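Notes on Building a Demonstration Set in Simulation

Posted 24 December 2021

The Stisix group spent most of this year on a question that sounds simple: how many worked examples does a learning system need before it can handle a household task on its own? The answer depends a great deal on which examples are chosen. This post sets out how our examples are gathered, for the benefit of teams planning similar work.

All of the material described in this entry comes from Skekent, our simulated kitchen. Operators guide the arms by hand controls, and the software stores every joint position together with the view from each camera. A complete run, from the first movement to the last, is called an episode. Episodes are grouped into batches of 100, and each batch is assigned a single task and a single room style.

The room styles matter more than was expected when the project began in May. A system trained against one wall finish tends to treat that finish as part of the task. Wall and floor materials are therefore drawn at random from a list of 32, and the choice is fixed for the length of an episode. Appliance colors are drawn in the same way. The resulting combinations are not always attractive, but they serve their purpose.

Each episode is stored with a forward view and with close views from the grippers. The close views are the ones on which the final few inches of a grasp depend, and they are also the hardest to review, as a large part of each is taken up by the gripper itself. 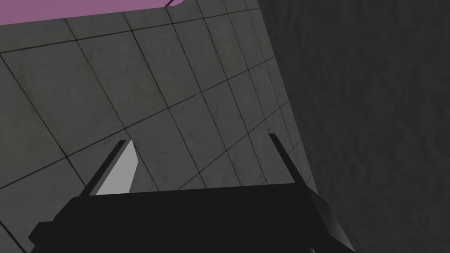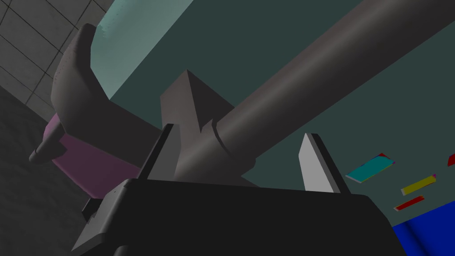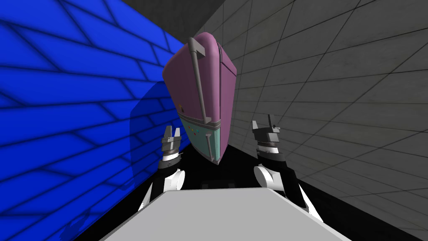 The forward view, directly above, takes in both grippers and the pink and mint-green refrigerator. 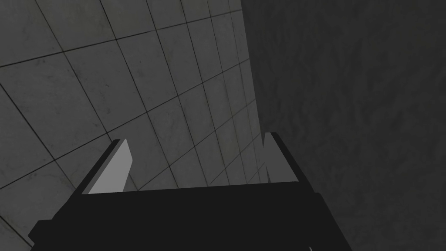 Review is carried out in two passes. The first is automatic. A script named Cropper trims idle time from the beginning and end of each episode and rejects any file in which one camera stream is shorter than the others. In the most recent batch, 23 episodes were rejected at this stage, nearly all of them because of a dropped connection to the hand controls.

The second pass is done by a person. Reviewers watch the episode at double speed and assign one of 3 grades. A clean run is kept. A run with a correction, such as a missed handle followed by a second attempt, is also kept and is labeled as such. A run in which the task was abandoned is moved to a separate folder. We discarded those runs at first, and we regret having done so. They are useful for teaching the system to recognize that it is making no progress.

Two changes are planned for the next round of collection. Starting positions will be varied more widely, as operators have a habit of resetting the arms to the same comfortable pose. Task instructions will also be written by several people, so that the wording is less uniform.

The batches are being copied to the Erkwood server at present. Groups with existing access will find them under the usual directory, along with the grading sheet and the list of room materials. Requests for access should be sent through the contact page and should state the task for which the data will be used.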